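3.2 Edge protection and surface condition of accessible flat roofs

The survey covered 134 flat roofs in the Lavport district, of which 75 had permanent guardrails along at least part of the accessible area. Each roof was assessed for three items: continuity of edge protection, treatment of recessed panels and skylights, and the presence of unfixed objects on the walking surface. Total guardrail length across the sample was 3280 m.

Recessed areas were recorded separately from the perimeter. A railing that protects the edge does not necessarily protect an opening farther in, and the Sunen checklist used in earlier work combined the two. We split the item after a trial on 8 roofs, where the combined score hid most of the differences between buildings.

Unfixed objects were noted by position only – near the railing, near an opening, or elsewhere. Blocks, markers and similar items were treated alike, as their purpose could seldom be established from the roof itself. Roof color was recorded as light or dark. Light surfaces were more common in the Jalura blocks, where glare at midday made small items harder to pick out from a distance.

Figure 4. Pale flat roof with a metal safety railing of horizontal bars and upright posts. Small objects lie on the surface, and a darker rectangular patch is visible behind the railing.

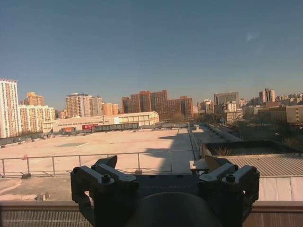

Should a railing that crosses only part of a roof be scored as edge protection?

Only where it separates the walking route from an unprotected drop. Partial railings serving another purpose were logged under internal barriers and left out of the continuity score.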